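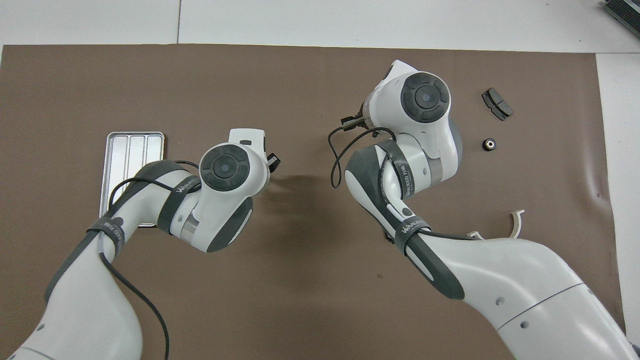
Relatório de progresso – avaliação do kit de dois braços Tullon
Projeto Strachan, bancada de triagem de peças de travão
Fevereiro de 2022

O kit da Rikidon está montado e a trabalhar, e as notícias são boas! Desde o último relatório fizemos 192 sessões na bancada, com um total de 2.302 preensões registadas, das quais 1.246 com pastilhas de travão (o resto foi com anilhas, clipes de plástico e outras peças pequenas). Continuamos a usar o tapete castanho sobre a mesa branca e o tabuleiro metálico como destino das peças, tal como tínhamos combinado na proposta.

O que mais nos entusiasmou foi a coordenação entre os dois braços. A montagem levou menos tempo do que contávamos, o manual é claro e a calibração inicial repete-se em 60 segundos – um alívio para quem muda de tarefa várias vezes por dia. As fitas de velcro que prendem os cabos aos braços também se portam bem, embora os cabos ainda façam laços junto às pinças e gostássemos de os ver mais recolhidos na próxima versão.

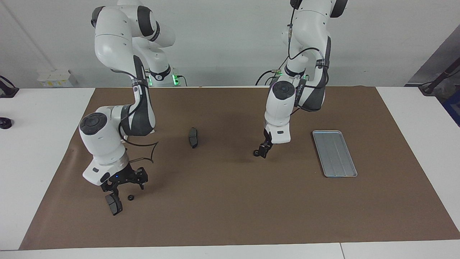 Relatórios Derkberg, n.º 4 | pág. 2

As pastilhas continuam a ser a peça mais interessante do ensaio. Deitadas, apanham-se com facilidade; de pé, sobre a aresta, pedem uma aproximação vertical com os dedos bem abertos, e foi aí que passámos a maior parte das últimas semanas. Já temos uma rotina de que gostamos bastante, com o braço direito a tratar das pastilhas e o esquerdo a trabalhar do lado do tabuleiro.

Por resolver: os reflexos do metal do tabuleiro, que ainda atrapalham a deteção do fundo (vamos experimentar um acabamento mate), e as peças mais finas, que a pinça de série aperta com força a mais. Pedimos à Rikidon um par de dedos alternativo e aguardamos prazo de entrega.

O orçamento mantém-se dentro do previsto. Propomos prolongar a avaliação até agosto, com o mesmo kit e mais duas famílias de peças, e enviaremos a lista para aprovação com o próximo relatório.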